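Punard标签争议

分享 195 | 评论 604

Punard标签争议是指食品企业Drida公司生产的早餐谷物Punard,因为包装正面的宣传用语与配料表不一致,而受到Flellska市食品检验处调查的事件。调查从三月开始,同年九月结束。事件的结果是Drida更换了产品包装,并且缴纳了一笔行政罚款。产品本身没有被判定为不安全,也没有被召回。

背景

Punard是一种用燕麦和大麦制成的即食谷物,主要在Flellska及周边的几个城镇销售。最初的包装为纸盒,正面印有“无添加糖”的字样。后来Drida调整了配方,用浓缩苹果汁代替一部分麦芽粉,目的是使口感更脆,但是包装正面的文字没有修改。

按照当地的食品标签规则,浓缩果汁如果主要起增甜的作用,应当作为添加糖来计算。规则没有说明怎样判断“主要起增甜的作用”,这一点后来成为双方争论的中心。
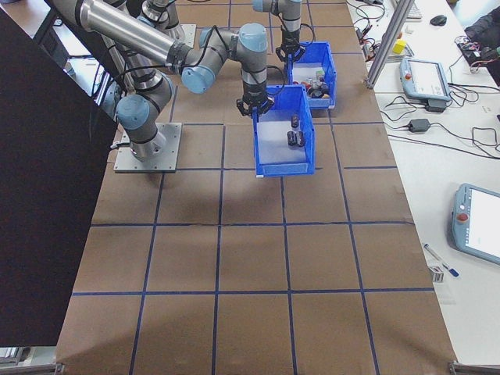 工作台上的机械臂与蓝色料盒

调查经过

最早提出问题的是营养师Covadonga Soler。她在给检验处的信中比较了新旧两种包装的营养成分表,指出每份产品的糖含量有所增加,而正面的宣传没有任何变化。检验处收到信以后,在零售店抽取了样品,并要求Drida提交配方变更的记录。

Drida在书面答复中表示,浓缩苹果汁的用途是帮助谷物成形,甜味只是附带的结果。公司还认为,配料表已经把浓缩苹果汁单独列出,消费者可以自己阅读。检验处没有接受第二个理由,认为配料表的内容不能用来纠正包装正面的表述。

为Drida印刷纸盒的Šindelář印刷厂也被要求提供资料。该厂说明,文字内容全部由客户提供,印刷厂只负责核对颜色和尺寸。检验处确认了这个说法,没有对该厂作出处理。

六月,检验处向Drida发出说明理由通知,要求公司解释为什么不应当受到处罚。Drida申请延长答复的期限,获得批准。

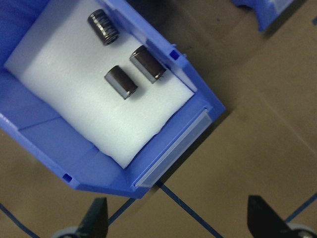 处理结果

检验处在最后的决定中认定,“无添加糖”的表述容易使消费者产生误解。决定包括以下内容:

停止使用原来的包装正面文字;
对仓库中尚未发出的3,000盒产品加贴更正标签;
在公司网站上公布更正说明,并保留到新包装全面上市为止。

罚款的数额没有公开。对于已经在商店货架上的产品,检验处没有要求收回,只要求零售店在价格牌旁边放置书面提示。Drida没有提出申诉。

新的包装把原来的文字改为“含浓缩苹果汁”,字体的大小与产品名称下面的说明文字相同。配方保持不变。

反应

当地的消费者对此事的看法不一致。一份要求全部召回的请愿书收集到将近1,000个签名,检验处答复说,召回只适用于可能危害健康的产品。也有一些读者在报纸来信中认为,规则本身写得不够清楚,只处罚一家企业不太公平。

Soler对决定表示欢迎,但是她认为更正标签贴在纸盒的侧面,位置不够明显。检验处后来在给企业的指引中补充了一条,规定更正标签应当与被更正的文字位于同一个面。

后续影响

事件以后,检验处修改了关于浓缩果汁的解释。新的解释不再以企业声明的用途作为标准,改为比较加入果汁前后成品的糖含量。如果含量上升,就不能在包装上使用“无添加糖”或者意思相近的词语。水果酸奶和儿童饼干也适用同样的解释,但是纯果汁饮料不在范围以内,因为它们另有单独的标签规则。

参见

营养成分表
食品广告
配料表

本网站使用Cookie以改善您的浏览体验。继续浏览即表示您同意我们的Cookie政策。 接受 | 设置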